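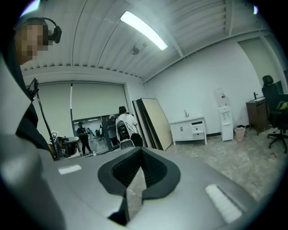 Headset on, leaning in.

The company of noise

My grandmother kept the wireless on from the moment the kettle boiled until she went up to bed, and if you turned it down she would come in from the garden to ask what was wrong. She wasn't listening, or not so you'd notice. She liked to have it there, the way other people like a fire in the grate.

I thought of her a good deal last winter, when I moved to a cottage on the Welwood side of Flallbridge and found myself living, for the first time in my life, in something close to silence. The lane is home to 18 houses and one very elderly black and white cat called Oreo, who belongs to next door and eats at mine. After dark there is the stream, the odd owl, and then nothing at all until the 204 bus grinds up the hill in the morning. Friends from the city told me how lucky I was. I lay awake until three with my own ears ringing.

So I bought a second-hand radio, a squat brown thing with a dial that sticks, and put it on the kitchen windowsill. I have been asking people ever since what they have on while they get on with things, and I must say I've rarely had such good answers to a nosy question. One neighbour irons to the cricket and sulks from September. Another plays the same brass band record every time she makes marmalade, all 4 batches of it, and says the set doesn't come right otherwise. A man in the queue at the post office told me he goes to sleep to recordings of trains — steam only, he was quite firm about that.

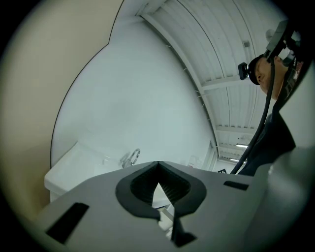
The trouble with headphones

Where I part company with my nieces is over the question of sharing. They each carry their own sound about with them, tucked into their ears, and will sit side by side on my sofa in two different worlds. I grumbled about this for a whole weekend in March. Then the younger one handed me one side of hers while we did the washing-up, and we stood there tethered together at the sink for a whole album, dripping on the floor, and I rather ate my words.

Even so, I'd put in a word for the noise that fills a room. It lets people come and go. You can walk in halfway through the shipping news, catch a line or two, say something rude about the weather and walk out again with your toast. Visitors find it easier to be quiet with you, too, when the quiet has a bit of piano in it.

Mine goes on at seven now, before the kettle. Oreo sits beside it on the sill, where the back of the set gets warm, and leaves when the football starts.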